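Snack bin and wipe-clean table cover, from Idodero

I don't trust a listing that calls a plastic bin a "storage solution." It's a bin. Still, the bag of chips clipped shut with a clothespin had been on top of my fridge since February, so I gave in and ordered the large off-white one from Idodero, plus the cartoon table cover they kept pushing at checkout.

The bin first. It's wide and open, with rounded corners and short ribs on the inside walls. The listing says the ribs add stiffness. Maybe so, but the sides still bow a little when I carry it full. What I do like is that small stuff doesn't vanish in it. Single candies, little packets and a big bag can share the bottom and I can still find what I'm after without digging.

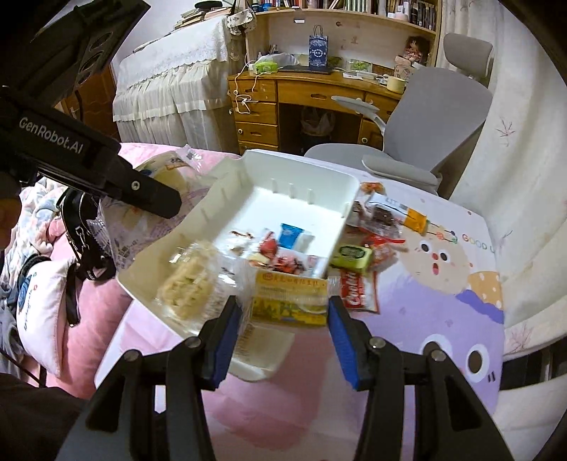
Effiong wrote in to say the ribs are the whole problem with this one, crumbs pack in beside them and you end up going after them with a toothbrush. I've used a damp cloth so far and it's been fine, though I'll admit mine has only held wrapped things. If you plan to pour loose crackers in there, listen to Effiong and not me.

My own gripe is the missing lid. The Bravedmont bin I had before came with one, and it cost less. The Idodero page promises room for 90 snack packs, and I'd like to know whose. Put in one big puffy bag and a good part of the floor is spoken for.

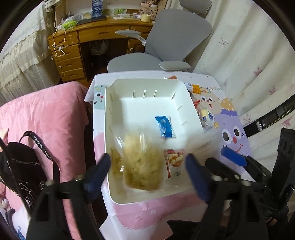 PROS AND CONS

Good: smooth floor, easy to wipe. Rounded corners that don't snag thin bags. Light color, so strays show up.

Not so good: no lid, no handles worth the name, bows under load. Takes up a lot of table.

The cover: pale, covered in cartoon faces, busier than I'd have picked. Mine arrived with fold lines that took 11 days to flatten. It does its job under a snack bin and I wouldn't pay full price for it again.

I'm keeping the bin. Three stars, and I'd go to four if they sold a lid separately. I asked, and I'm still waiting to hear back.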